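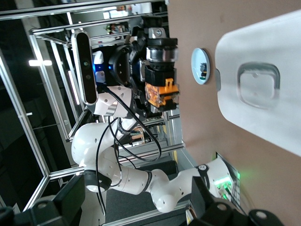
Ticket 1909
Queue: Data Collection, Bimanual Cell
Subject: Wrist camera stream falls behind joint readings on one arm during long recording sessions
Opened: 12/30/22
Priority: High
Status: Closed, with one follow-up item
Reported by: Cell operations, Ulen site
Assigned to: Recording software support

Summary of the problem

Operators at the Ulen site report that demonstrations recorded late in a session fail the alignment check when they are uploaded to the Lonar episode store. The check compares the time stamp of each wrist camera image with the nearest joint reading from the same arm. Episodes from the left arm are rejected. Episodes from the right arm, recorded at the same moment, pass.

The task in progress is the tray and lid set, in which both arms are guided by an operator through the Cassim teleoperation station. The collection target for this task is 1000 accepted episodes. At the time of the report, 242 had been accepted and 70 had been rejected for alignment.

Impact

Rejected episodes cannot be used for training. A policy trained on late images learns to close the gripper after the object has already been reached, and this fault is difficult to find once the data has been mixed. The site was instructed to suspend the task until the cause was known. Other tasks in the cell that do not use the left wrist camera were permitted to continue.

Information requested from the site

Support asked for the recorder log of one full session, the version of the recording software, a list of changes made to the cell since the last session without rejections, and two rejected episodes in their original form.

Site response

The recorder log and episodes were attached. The recording software is the current Irkex release. The site listed two changes: the camera cable on the left arm had been replaced with a longer one, and the preview window at the operator station had been set to show both wrist views at full size. The site added that restarting the recorder clears the fault for a while.

Log entry 1 - Review of attached episodes

The joint readings are evenly spaced in both episodes. The left wrist images are also evenly spaced according to their own stamps, but the stamps are applied when the recorder receives the image and not when the camera takes it. The delay therefore does not appear in the stamps at first. It appears when the receive queue is full and images begin to be dropped, at which point the alignment check fails.

It follows that episodes recorded shortly before the first rejection may have passed the check while already carrying late images. The site was asked to hold the accepted episodes as well and to mark the task as under review in Lonar.

Log entry 2 - Preview window

The site closed the preview window for the left camera and recorded a trial session. Rejections began later in the session than before but were not eliminated. The preview was judged to add load without being the main cause.

Log entry 3 - Cable and port

The site was asked to exchange the two camera cables at the computer, leaving the arms as they were. The fault stayed with the left camera. The original cable was then refitted to the left arm and the trial was repeated. No images were dropped. The longer cable was fitted to the right arm as a further check, and the fault moved to that arm.

Inspection of the connection report showed that the camera on the longer cable was running at the lower link speed. The recorder accepts this without a warning.

Log entry 4 - Correction of stamps

Recording settings were changed so that each image carries the time supplied by the camera. The alignment check now compares that value with the joint reading. When the longer cable was refitted for test purposes, the check failed on the first episode, as intended.

Resolution

1. The longer cable has been withdrawn from use in the cell.
2. Camera time stamps are now required for all tasks.
3. The start-of-session check now reads the link speed of every camera and stops if any is below the required value.
4. The preview at the operator station is limited to reduced size during recording.

Disposition of data

The 70 rejected episodes will not be repaired. The 242 accepted episodes remain on hold until each has been reviewed at the moment of first contact between gripper and lid. Those showing a visible delay are to be removed and recorded again.

Follow-up

A request has been filed for the recorder to report a low link speed as an error. Until it is delivered, operators should repeat the start-of-session check after any cable is unplugged, including during breaks. The request is scheduled for review in April.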